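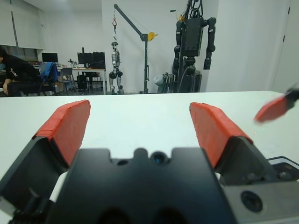

About Our School

Category: About us / Who we are

Search this site
Enter keywords

Wincombe Language and Reading School is a small evening and weekend school for adults in Dandumbridge. We teach English to people who arrived here from another country, and we also teach reading and writing to people who grew up here and left school early. Both groups sit in the same building and quite often in the same room.

I am Milagros Aravena and I write this page because I was the first teacher and I am still here. I learned English myself when I was already grown up, so please forgive me if a sentence is a bit stiff. My colleagues offered to correct it. I asked them to correct only the spelling.

How we started

The school began in July with one class on the upper floor of the old Voß building, above the shop where they sold buttons and curtain cloth. The owners let us use the room in the evening for a very low rent. We had chairs of four different heights and a blackboard that was painted green on one side. The first lesson was about filling in a form at the doctor's, because this was what the students asked for. One man brought the real form with him and we completed it together on the board, except the private parts.

In the first year we had 30 students. Now we have 230 in a normal term, and we moved from the Voß building to the present address near the library, where there is a lift and a proper kitchen. I still miss the old room a little. The light was very good there until late in the evening.

What we teach

Our main courses are General English at four levels, Reading and Writing for Adults, and English for Work. A full course is 96 hours. You may take it over one term, if you come three evenings, or over two terms, if your job does not allow so much. Most students choose the slower way and I think they are right, for the language needs some time to settle between the lessons.

English for Work is the youngest of our courses. It was built by Hema Subramaniam, who came to us after many years of teaching apprentices at a trade college. She noticed that our students could talk about their weekend very nicely, but when the supervisor said "give it a quarter turn and back it off a bit", they were lost. So her lessons are full of small verbs: tighten, loosen, slot in, line up, wipe down, hand over. She also teaches how to say that you have not understood, in a way which does not sound rude and does not sound afraid. There are more ways to do this than I expected.

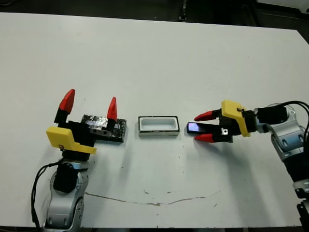
Two arms over a white table, with a small tray between them.

The students of this course come from kitchens, warehouses, hospitals, offices and building sites. They bring their own words to the lesson, and these words go into a notebook we call the Flurkis. It is not a word in any language we know. A student in the beginners' class said it when she was looking for "flashcards", and everybody liked it so much that it stayed. The Flurkis has now more than 400 entries, each with a sentence the student has heard in real life. We do not clean up these sentences very much – if the foreman says "chuck it over there", we write "chuck it over there".

How we teach

Our groups are small. We speak English in the lessons from the first day, but we do not forbid other languages, and if two neighbours whisper the explanation in Spanish or Tamil or Polish it is usually a good explanation. We use textbooks for grammar and our own sheets for everything else. Homework is short. Please do it anyway.

We don't give marks in the first two levels. Instead, every student has a talk with the teacher in the middle of the course and again at the end, and writes down one thing which became easier and one thing which is still hard. 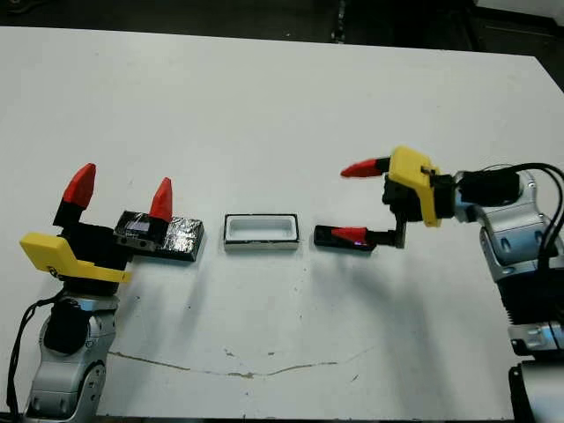

For many students the hard thing is the telephone, so we added a telephone evening every month. Two students sit back to back and one of them must change an appointment, report a broken heater or ask why the bill is higher than before. It sounds like a children's game, but I have seen grown people hold their breath in it. After some evenings the voice gets louder and the sentences get shorter, and then the real calls are less terrible.

For our reading students the work is more quiet. They choose what they want to read, and it may be a recipe, a letter from the bank or a story for a grandchild. The teacher sits next to them and not in front.

Our teachers

All our teachers are qualified to teach adults, and half of them learned English as a second or third language. New teachers visit the lessons of the others for four weeks before they take their own group. Hema looks after the work course and the training of new teachers. I look after the two lower levels, the timetable and the complaints.

How to join

You can come to the office on any weekday between four and seven in the afternoon. Bring some paper with your name and address on it. We will have a talk of fifteen minutes with you and find the right level – there is no written test for this. If you cannot pay the full fee, tell us in the same talk, and we will look at what is possible. Children are welcome to wait in the kitchen with a book, but we cannot look after them.

The new term starts soon after the school holidays, and late joiners are accepted until the third week.

Page last changed: Jul 24, 2019

Related pages
Courses and fees
Term dates
English for Work: what to expect
Words from the Flurkis
Telephone evenings
How to find us in Dandumbridge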